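## 4. Cell set-up, rack and mug task (Jomska bench)

Rev by J. Were, April. Replaces the old Wisosham sheet. Toss that one, the joint limits in it are wrong.

Before you start: e-stop in reach, arm in hold, speed at 40 percent. Leave it at 40 until step 9 is done. Yes even if you've run this cell before.

### 4.1 Table

1. Paper first. Brown kraft, flat, taped at the corners. Wrinkles by the back edge are OK, wrinkles in the work cells are not.
2. Lay the blue grid. Long lines before short ones. Doesn't have to be square, the planner doesnt read it, it's for people putting props back.
3. Props down: gold rack, mug. Rack base flat on the paper.
4. Open the gripper fully from the pendant and bring it in from the side, low speed. Watch the cable loop.

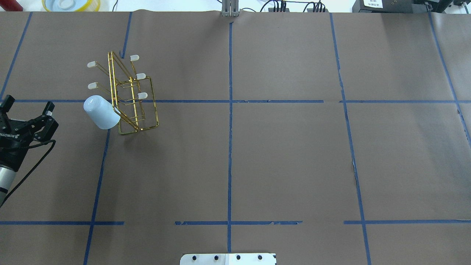

5. Cable slack check. Jog the wrist both ways to its limit. Cable should never go tight and never get under the forearm. If it snags, re-clip and do the whole check again.

**CAUTION:** don't jog with a hand on the table. Idrisa's rule, now everyones rule.

### 4.2 Grip and lift test

6. Load program 1511. Force stays at the default. Do NOT turn it up to stop slipping, thin rods bend and then the rack rocks forever.
7. Close on the rack low down, near a corner. Lift clear of the paper. Hold.

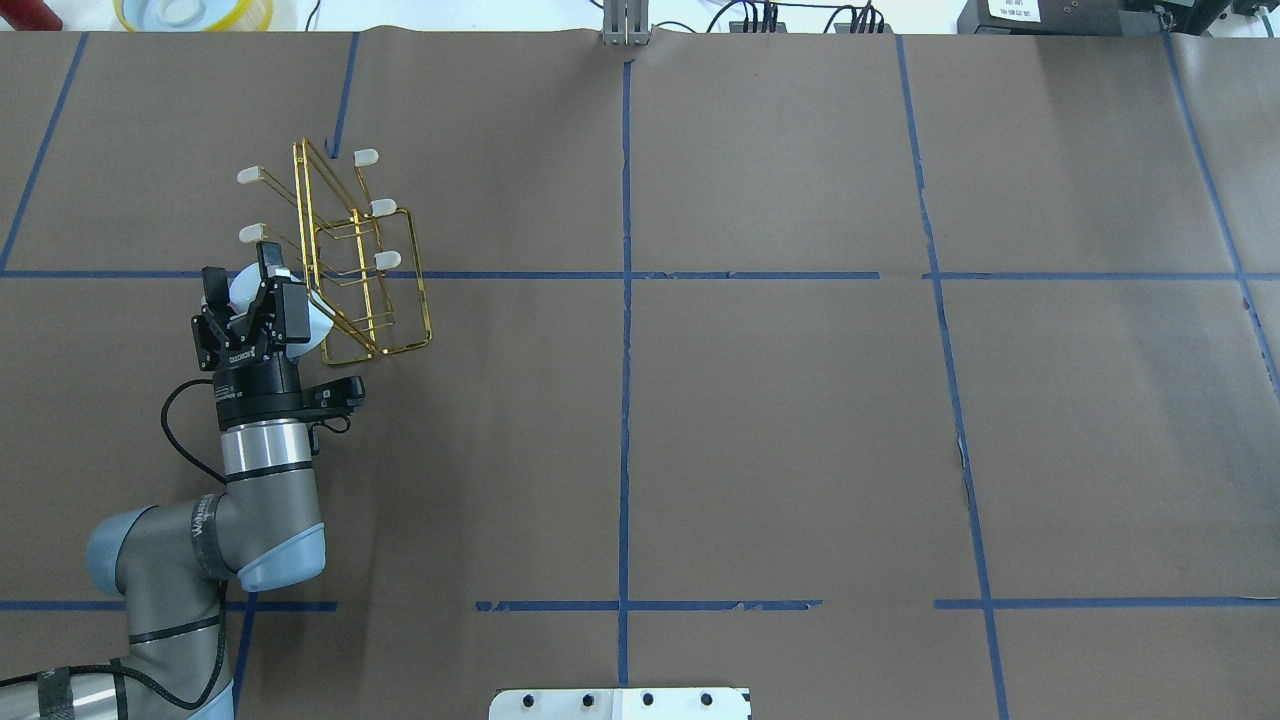 8. Watch for droop during the hold. Any creep, lower it, open, clean the finger pads with a dry cloth, repeat. Still creeping after 3 tries = swap the pads. Spares in the Van Loon drawer.
9. Set down, open, back off straight. No twisting on the way out. White tips all still on? Push any loose one back before going on.

Note: if the rack walks when the fingers open, your approach is off to one side. Fix the approach, not the rack.

### 4.3 Wrist camera

10. Clear the spot under the wrist. Park over a tape crossing, camera looking down. Want the crossing near the middle with tape running out on all sides.
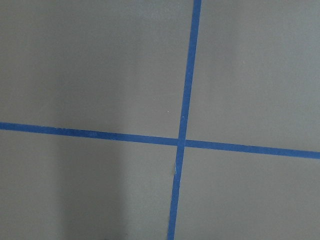 11. Focus on the tape edge, lock it. Exposure on manual. Auto will hunt every time the arm's shadow moves and you'll lose an afternoon to it.
12. Save as a new reference in Drernirus. Don't overwrite the last one. Put your initials in the name.
13. Lens smudges: lens tissue only. No shop rag, no alcohol.

### 4.4 Base and side camera

14. Power off and locked out for this part. Check the flange bolts with the torque wrench, value's on the card in the cabinet. Bolt holes should be clear of paper and tape. Trim if not.
15. Power up. Move the arm up out of the side view. Base flange should show at the top, work cells below it.
16. Grab one still, compare to the last saved one. If the base sits somewhere else in the picture, the camera got bumped. Redo 4.3 too.
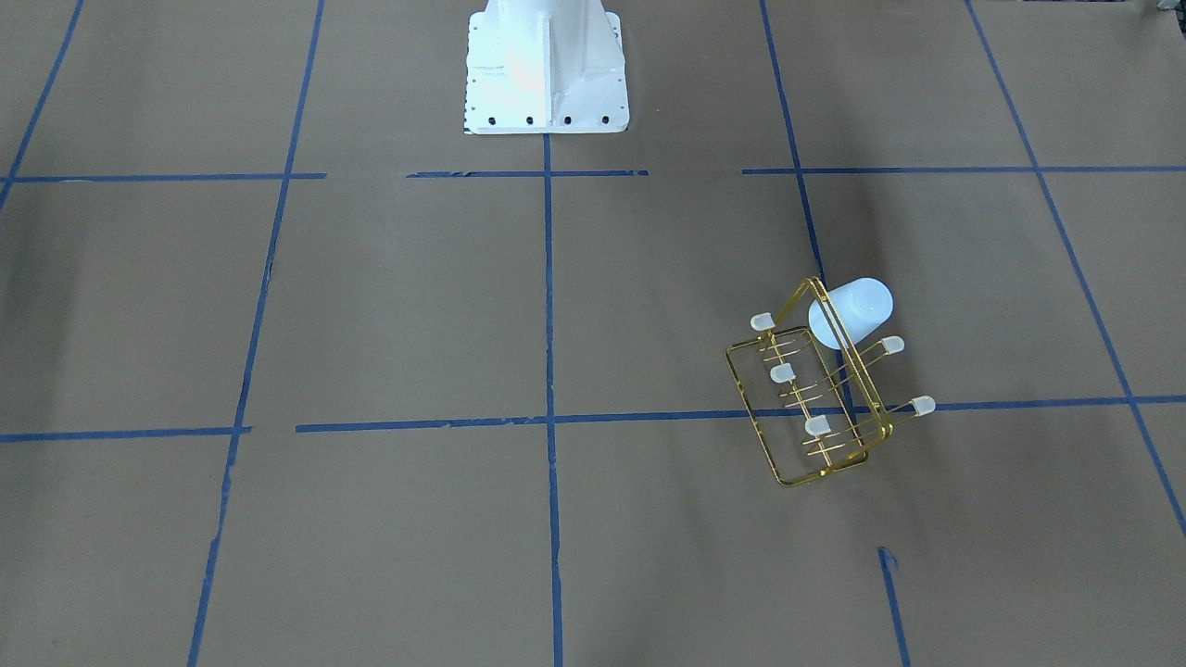 *Fig. 4. Side view with arm clear: base flange at top, gold rack on the lower tape line.*

17. Torn tape: patch when the ends start to lift. Press flat with a thumb, don't layer it more than 4 deep or fingers catch on it.
18. Log it. Initials, program number, pads swapped y/n. Then speed back to normal.

Anything weird, stop and find Joyce or Idrisa. Don't clear the fault first, we need the code.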